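**Club project: is hanging clothes a dumb choice for a two-arm robot?**

Our student club picked "hang a garment on a rail" for the September showcase. I voted against it. We've put in 23 evenings and I still don't believe it counts as a skill if it only works with one shirt. Does a wrist camera help with cloth, or are we kidding ourselves?
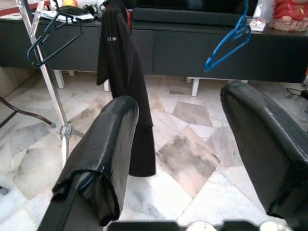
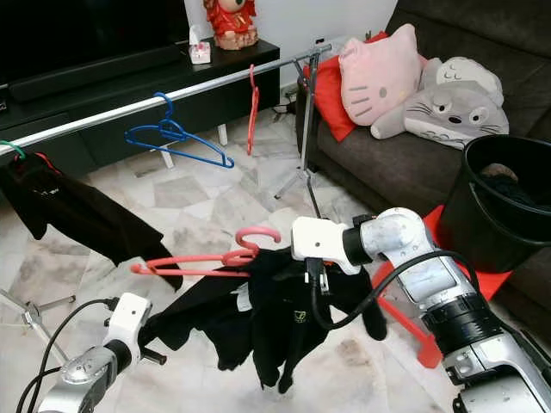
*Wrist view first, then the head view with the pink hanger in the gripper.*

Khadija Belkadi

---

**Fotis Antoniadis**

It helps up close. Once the garment fills the view it tells you very little, so don't drop the head camera. I'd be more worried about your test. Run 70 tries with clothes it has never handled and write down every failure, including the ones somebody "fixed" by nudging the rail. Our team claimed 200 good runs once and the judges asked for the bad ones. We had no list.

---

**Imre Mészáros**

just do block stacking, cloth is a pain

---

**Polyxeni Drakos**

Blocks won't tell you much either. Keep the hangers, but try 4 shapes of collar before you promise anything.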